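# Do repair scores mean anything?

Second draft, 23 November 2025

Our question was whether the repair score on a product's box tells a buyer anything useful. Filard and Rakitel both print one. Filard gives its desk fan 8 out of 10, Rakitel gives its own a 6, and neither explains how it got there.

We sent a survey to 800 households in the Kubíček district and got 214 back. That is a weak return, and people who answer surveys about repair probably like repairing things. Even so, only 5 said the score had changed what they bought.

The Edberg guide, which our course uses, claims that scores "push makers toward better design." We could not find the evidence. The guide points to a study of 4000 products, but the study compares scores with other scores – it never checks whether anyone fixed anything. 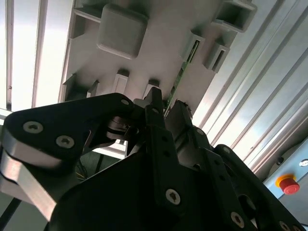 Price is the other problem. A part can be easy to reach and still cost more than a new fan. Filard's score says nothing about this, and its July price list leaves out half the parts in the manual. Rakitel lists them all, with the lower score.

We would not drop the scores yet. We would want to see the working, and a second survey sent to people who had something break in the past year.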